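Progress report to the program office, March
Prepared by Chaltu Yimer, bench lead, Sedgwick kitchen room
Cc: Brenda Lockwood

## Scope of the period

Work covered the preparation bench, the basket stock and the dough handling procedure. The packing shelves were outside the scope and will be reported next quarter. No change to the approved budget lines is requested.

## Status by work item

| Item | Status | Remarks |
|---|---|---|
| Bench surface and lighting | Complete | Old top removed, white top fitted |
| Basket selection | Complete | Woven rectangular type adopted |
| Dough portion procedure | In progress | Draft 2 in use |
| Cleaning schedule | In progress | Awaiting comments from B. Lockwood |
| Liner supply | Delayed | Supplier change, see below |

## Bench

The former bench had a dark top, and flour residue was easy to see but pale dough scraps were not difficult to find either, so the change was made mainly for cleaning. The old top had an open seam along the back that held moisture. The replacement was fitted in one morning and has been wiped down at the close of each shift. One corner bracket needed tightening after the first week. No other defects are recorded.

## Baskets

Three sources were considered. Hurkard offered a round basket with a removable liner. Skollico offered two rectangular types, one with straight sides and one with flared sides. The flared type was selected. It is easier to empty by hand and can be nested for storage – the straight type could not be nested at all.

The order was for 188 baskets. Of these, 9 were rejected at receiving for broken strands at the rim and were returned under the supplier's standard terms. Replacements have been confirmed but have not arrived. The rest were brushed out, checked and placed in dry storage.

Liners remain the open point. Hirnlow has stopped making the size specified in the original plan. The next size up leaves excess cloth at the corners, which folds over the rim and gets in the way when the dough is turned out. A cut-down version has been requested. Until it is supplied, baskets are used without liners for bread that is already baked and wrapped, and raw dough is kept on the bench.

## Dough portions

Draft 2 of the procedure separates the dough position from the basket position. In Draft 1 both were placed at the center of the bench, and flour was carried into the weave. Cleaning a woven interior takes longer than cleaning a flat top, and the strands do not tolerate soaking.

The basket is now set to the left and the dough to the right, with clear surface between them.

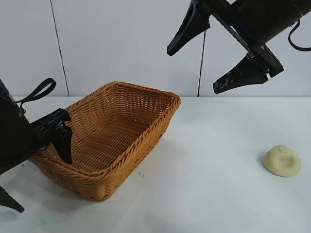 The angle of the basket is left to the operator. Trials with the long side parallel to the bench edge gave no benefit in handling, and the requirement was dropped from the draft. Small pieces of dough are to be covered if they will stand for longer than the time given in the procedure. Brenda Lockwood has asked that the cover material be named in the final text, and this will be done.

## Next period

- Receive and inspect the replacement baskets.
- Test the cut-down liner and record the fit at each corner.
- Issue Draft 3 of the portion procedure, with the cover material named.
- Close comments on the cleaning schedule.

The liner delay moves the final procedure back by 2 weeks. Remaining items are on the original dates. Invoices for the bench top and the basket order are with the Sedgwick office for payment.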